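The laundry folders of Gramton are teaching their replacements

16 February 2018

Trivano has told its laundry staff in Gramton that nobody will lose a job to the folding project. I have read the memo twice, and it promises this through September.

Meanwhile eight of the 52 people on the folding floor have been moved to what the company calls demonstration work. They take a cloth out of a basket, spread it on a table, fold it, and start over, all with a gripper in each hand.
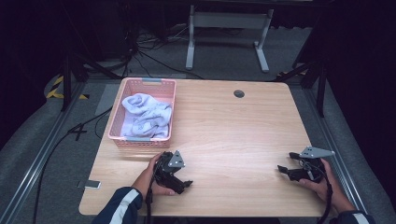
The pay is the same, which management mentions a lot. The work isn't. A good folder feels a seam with her thumb before she sees it. Take the thumb away and she is a beginner again, at a job she has done for years, and the record of her learning belongs to Nurholm, the firm that sells the system.

I asked what happens to those recordings. The contract covers 588 hours of them and says nothing about the people whose movements they hold.

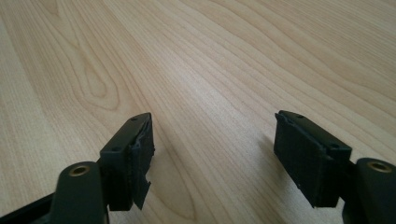 Then there is wear and tear, a subject missing from the sales brochure. Pads fray. Somebody has to notice and replace them, and at Trivano that somebody is a folder with no extra training and no extra money. New duties have a way of arriving without a new job title.

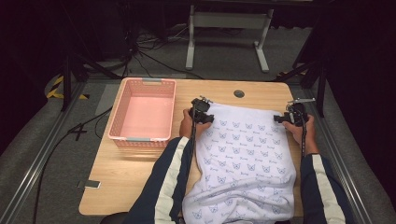 Holding a printed cloth by its two upper corners with the hand-held grippers.

Supporters point to the Queiroz plant, where three folders became machine supervisors. Good for them. I would like to hear how the rest of that shift is doing. 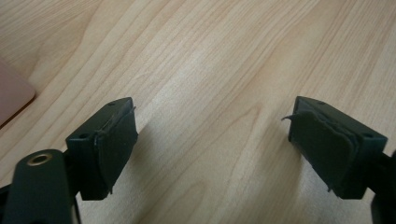 I don't doubt that folding all day is hard on the shoulders, and I wouldn't fight to preserve every hour of it. But if Trivano wants its workers' skill, it should put a price on it in writing, and it should do that before September.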